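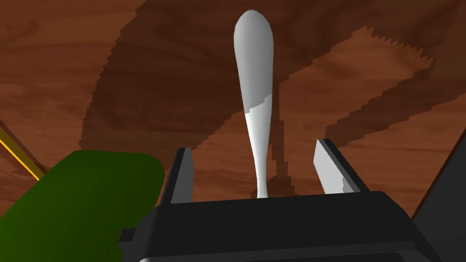

Fig. 1. Utensílio branco entre os dois dedos da garra, em simulação. Há espaço livre dos dois lados da haste.

Robótica de Manipulação — Apontamentos da aula 6
Tema: a preensão declarada sem contacto (o caso Flunbridge)
Docente: Oddur Hedegaard

1. Porque estudamos este caso

Na aula passada vimos como o controlador decide que um objeto está seguro. Hoje vemos uma falha nessa decisão. O caso vem do projeto Flunbridge, que utilizou o simulador Jorkgate para preparar tarefas de mesa antes de as passar à célula real. O relatório interno foi escrito por Gunnlaugur Þorgeirsson, em novembro, e agradeço-lhe a autorização para o usar na aula.

2. O que aconteceu

A tarefa era simples: aproximar a garra, fechar os dedos sobre a haste, levantar. Numa série de 3870 ensaios simulados, 691 foram registados como "preensão conseguida" sem que existisse força de contacto em nenhum dos dedos. O programa passava ao estado seguinte e o braço subia sem o objeto.

Peço que observem na Fig. 1 a distância entre cada dedo e a haste. Uma imagem isolada não permite dizer se a garra está a abrir ou a fechar. Para isso é necessário o registo das juntas, e é exatamente esta informação que o controlador não consultava.

3. Causa

A condição de sucesso tinha só dois termos:
a posição do objeto está dentro do volume entre os dedos;
passou o tempo previsto para o fecho.

Nenhum dos dois mede contacto. Quando o comando de fecho se perdia, o tempo continuava a contar e a condição ficava verdadeira. O utensílio alarga para a ponta, e por isso a largura de fecho esperada depende da altura a que se agarra. A equipa tinha usado um valor único, medido na parte larga.

As sombras com bordo em degraus, que se veem sobre a madeira, levaram dois colegas a suspeitar primeiro da visão. Perderam-se vários dias com esta hipótese. A estimativa da pose estava correta; a resolução das sombras é um assunto de renderização e não entra na física do contacto.

4. Consequência para a segurança

Na célula da Handberg, o mesmo código foi executado com velocidade reduzida. O braço subiu com os dedos ainda abertos e a peça foi empurrada para fora da mesa. Não houve feridos. Com uma peça pesada ou cortante o resultado poderia ser outro — e o sistema teria escrito "sucesso" no registo.

5. Correção adotada

Exigir força mínima nos dois dedos durante 241 ms seguidos.
Comparar a abertura medida com a largura da haste à altura de preensão.
Se o comando de fecho não for confirmado, parar e pedir intervenção.

6. Para a próxima aula

Ler o capítulo de Kjærgaard sobre máquinas de estados. Escrever a nova condição de sucesso em pseudocódigo, no máximo uma página, e indicar um caso em que ela ainda falha. Quem preferir pode trabalhar em pares.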